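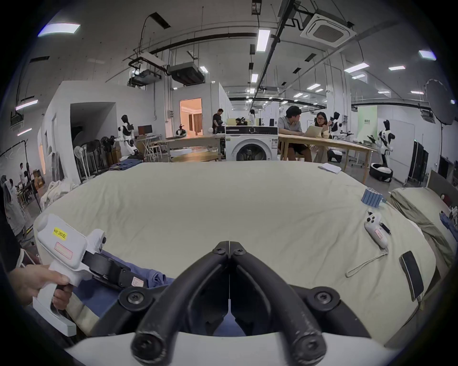 Shetty update, 6 Jun 2019. For new followers: Shetty is the laundry folder a bunch of us are building at Cikenura, the shared shop. It does not fold laundry yet. Its builders fold a great deal of laundry.

The current phase is demonstrations. You hold a gripper in each hand, you fold a thing using only the grippers, the session gets saved, you shake the thing out and fold it again. I have a degree.

Target is 701 folds before Nithin tries training anything. He picked the number. When I asked why that one he said 700 sounded made up.

Two fingers per hand sounds fine until you meet a T-shirt hem. You pinch, you get both layers, you swear, you open the jaw, you get neither layer.

What works for me: come in low with the jaws almost closed, push the cloth up into a little ridge, then pinch the ridge. My grandmother would be appalled at the technique and also at the pace.
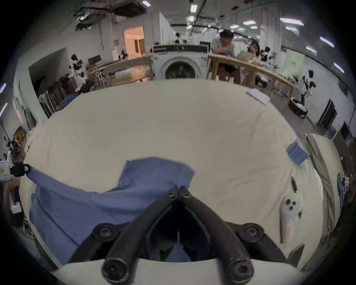 The sheet matters more than I wanted it to. A slick one lets the shirt skate away as soon as you pull on a sleeve. Too grippy and the bottom layer stays home while the top layer goes traveling. Cream is fine. We argued over this for most of March.

Revathi's rule is that a bad fold gets saved too, with a note, as long as you rescue it before the end. My notes so far: "sleeve", "sleeve again", "I'd rather not discuss it".

Best time for one T-shirt with the grippers is 61 seconds. Mine by hand is much better but Shetty doesn't have my hands, as everyone keeps reminding me.

Question from a reply: why not just program the fold? We tried! Ieuan wrote a beautiful script with the corners all worked out. It folded one shirt, laid out one way, and every other shirt on earth was an edge case.

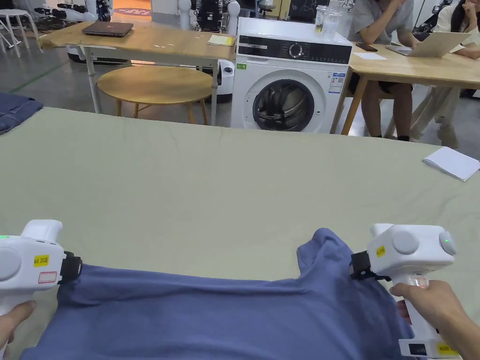 Shoulders first, by the way. Grab one with each hand, lift a little, let the body hang and straighten itself out, then lay it down. If you start at the hem you spend the rest of the fold chasing the collar.

Jeans are easier than shirts. They're stiff and they stay where you put them. I now respect denim as a coworker.

Also learned: squeeze gently on the trigger. If you clamp down like you're opening a jar, your forearm quits long before the session does. Nithin suggested a break every 60 folds. I suggested a break every fold. Negotiations continue.

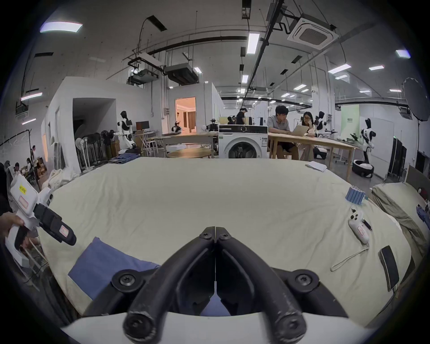

Someone asked if you could use towels to pad the total. You could, and I did, and Revathi noticed. Towels are now capped at 100.

Next up is checking that left and right line up properly in the saved sessions. One of my early ones had them swapped, and on playback I fold a shirt with great confidence in the wrong direction.

More when Nithin has trained something. I have a hamper at home that I have not touched since this project started.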